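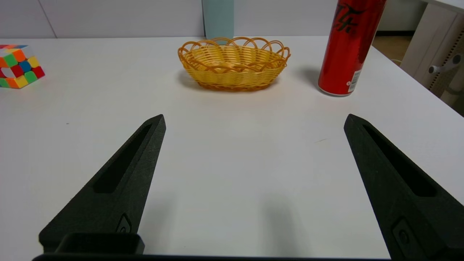
Photo: Parkance

Worktop care and warranty: frequently asked questions

Which worktops do these answers cover?
All matt-finish worktops and tabletops in the Stiltow range, in any colour. Gloss tops and solid timber tops have their own care sheets. If you are unsure which finish you have, look at the order confirmation: matt tops carry an M after the product code.

What should I use for everyday cleaning?
Warm water, a little washing-up liquid and a soft cloth. Wipe the whole surface, then dry it with a second cloth. Marks left on a matt top after cleaning are usually dried detergent and will come off with clean water.

Can I use bleach?
Diluted household bleach may be used on stains that do not respond to washing-up liquid. Leave it on for no more than 5 minutes and rinse twice. Do not use it along the sealed joint at the wall, where it will yellow the silicone.

Can I use a melamine sponge or scouring powder?
No. Both are abrasive and will polish the matt surface. The result is a shiny patch that cannot be repaired and is not covered by the warranty.

How do I remove fruit juice, tea or turmeric?
Fruit juice and tea come off with the everyday method if wiped up the same day. Turmeric should be treated at once with bicarbonate of soda mixed to a thin paste – apply it with a fingertip, do not rub, and rinse. A faint yellow tint may remain on pale tops and will fade in daylight over several weeks.

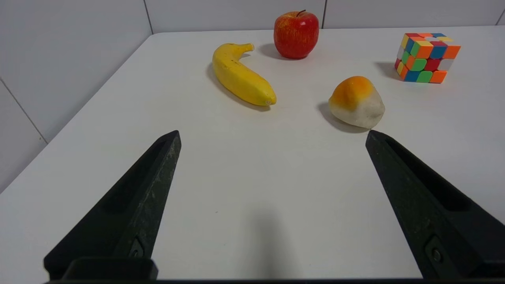 Is the surface heat resistant?
Up to a point. It will withstand brief contact at 200 °C without blistering, but repeated contact in the same place weakens the adhesive beneath. Use a trivet for anything straight from the hob or oven. Slow cookers and air fryers should stand on a board.

Can I cut directly on it?
No. Knife marks are permanent and will hold dirt.

My top has a raised edge near the sink. What has happened?
Water has entered the core, normally through a failed seal around the sink cut-out. Stop using the sink, dry the area and contact us with photographs. Tops fitted by an Adebisi-registered installer are covered for this fault. Tops fitted by anyone else are covered only if the cut-out was sealed as shown in the fitting guide.

How long is the warranty?
The surface and core are covered for 5 years from delivery. Sealant is a consumable and is not covered.

Can I buy a repair kit?
Yes. The Somel filler kit is suitable for chips smaller than a grain of rice. Order part 348 and state the colour of your top. Colours are matched to current production, so a slight difference on older tops should be expected.

Do you supply samples?
Yes, free of charge, up to three per household. Samples ordered in September may take longer than usual because of the stock change.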